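Adura Workshop Users – minutes
Jul 1, 2024
Present: Jade Mottram (chair), Zdislava Trnka (notes), plus bench users. Apologies from Vrabec.

1. Last minutes
Agreed. Typo in the November date fixed.

2. Bench tops
White foam boards getting grubby – smudges, old pencil marks. Jade wants them swapped every term, Zdislava says wipe first, swap when they stop lying flat. Quote from Tondilel is $69 a board, delivery extra. Long talk about turning them over instead. Agreed to try that on one bench and look again next time.
Wooden edges to stay bare all round. No tape on them please, it lifts the finish.
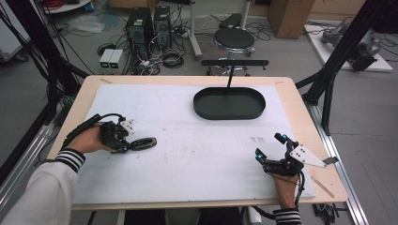

Pencil marks – ok for laying out a job, but rub them out after. Soft eraser only, the hard ones tear the foam. Jade to buy 10 from petty cash.

3. Trays and small parts
Oval trays go at the back of the bench, not the front. Rings and other small black bits to be put in the tray at the end of a session, they get lost on the floor otherwise. Thin wood sticks back in the jar by the sink. Zdislava will label the jar.

4. Money
Balance 2,174. Grirkano invoice for 251 still not payed, they sent it to the old adress. Jade to chase and pay this week.

5. AOB
Sink tap drips again. Key cupboard sticks – lift the door and pull.
Request for a second shelf by the window, held over untill we have a price.

Actions: Jade – erasers, invoice. Zdislava – jar label, turn over one board, shelf price.
Next meeting to be set by email.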